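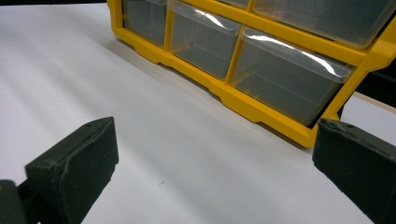 Finish on a lidded box cracking along the rim after turning
Asked by Moataz Fawzy, August 30, 2025

I turn small lidded boxes, mostly cherry and hard maple, and I have a finish problem that shows up only where the lid meets the body. The finish is a wiping varnish sold as Clanovov Satin. I put on four coats with a day between coats, sanding lightly with 400 grit after the second. The wall and the lid top come out fine. At the rim, within two weeks, there is a ring of fine cracks that runs across the grain. The blanks are kiln dried and then sit in my shop, which runs at 53 percent relative humidity for most of the summer.

What I have tried so far:

Thinning the first coat by half. No change.
Waiting a full week before fitting the lid. The cracks came later but they came.
Leaving the rim bare on one box. No cracks, but the rim picked up grime from handling.

The lid is a suction fit, fairly tight. Wall thickness at the rim is 3/32 inch. I would like to know whether this is the finish, the wood, or the fit, and what to change first.

Viewed 1,242 times

Answer 1
Posted by Flerkwood

It's the fit. Varnish has thickness. Four coats on the tenon and four on the inside of the lid add up, and if you cut the joint to suction fit on bare wood you have no room left. Each time the lid goes on, the film gets squeezed and dragged.

Cut the joint looser, then finish, then check it. If it is still tight, take it down with 600 grit on a flat block and stop when the lid drops with light pressure.

I would also drop to two coats in the joint. The joint doesn't need the same film build as the outside, and a satin varnish has flatting agent in it which makes the film a little weaker with every extra layer.

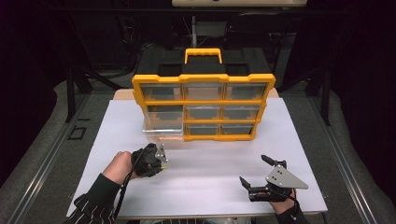 One more point on the test. Don't change the fit and the coat count on the same box. Turn two from one blank, keep the same wall thickness, and change only the fit on the second. Otherwise you will get a good box and still not know which change did it.

Comment by Moataz Fawzy: The joint was cut to final fit before any finish, yes. I did not allow for the film. I will run the two boxes from one piece of cherry.

Answer 2
Posted by Iyamu (accepted)

The answer above is correct as far as it goes, but the cracks run across the grain and that points to wood movement as well. A tight joint by itself usually gives rubbed or chipped spots at the high points of the tenon. A ring of fine cracks says the wood under the film has changed size and the film did not follow.

A flat-sawn blank with the grain running side to side will go oval. The rim shows it first, being thin and open on one side. At 3/32 inch it has very little stiffness. If you finish the piece the same day you turn it, the wood is still settling when the first coat hardens.

Procedure I use for side-grain boxes:

1. Rough turn lid and body with the wall at 3/8 inch. Leave the tenon oversize.
2. Weigh both parts on a gram scale and write the weight on the bottom in pencil.
3. Put them in a paper bag on a shelf. Weigh weekly. When two readings a week apart match, the wood is ready. My last cherry body stopped at 100 grams after three weeks.
4. Turn to final size. Cut the joint slightly loose, as Flerkwood says.
5. Wait two days, then check the rim for round with calipers. If it has moved, true it up and wait again.
6. Finish. Two thin coats in the joint, inside and out, with the lid off until the last coat has cured.

Kiln dried doesn't mean stable. It means the blank was dry when it left the kiln. Yours has been sitting at 53 percent and has picked moisture back up, and the middle of the blank is not at the same moisture content as the outside. Turning removes the outside.

If you need the tight fit for the look of it, use end grain, with the grain running from base to lid. It moves far less at the joint. Most of the boxes I sell with a suction lid are made that way.

For boxes that are already cracked, sand the joint back to bare wood, check for round, and use wax only on the tenon. It will need a fresh coat now and then.

Comment by Moataz Fawzy: Mine are all side grain, finished the same day. I have two roughed-out bodies in a bag now and will weigh them weekly. I expect to report back in November.

Answer 3
Posted by Goltulgate

i just use friction polish on everything and never had this. takes five minutes on the lathe. 880 grit or whatever you have, then polish, done

Comment by Iyamu: Friction polish is shellac based and leaves a very thin film, so it takes up little room in the joint. It also wears off quickly where the lid is handled. The rim will still go oval underneath it.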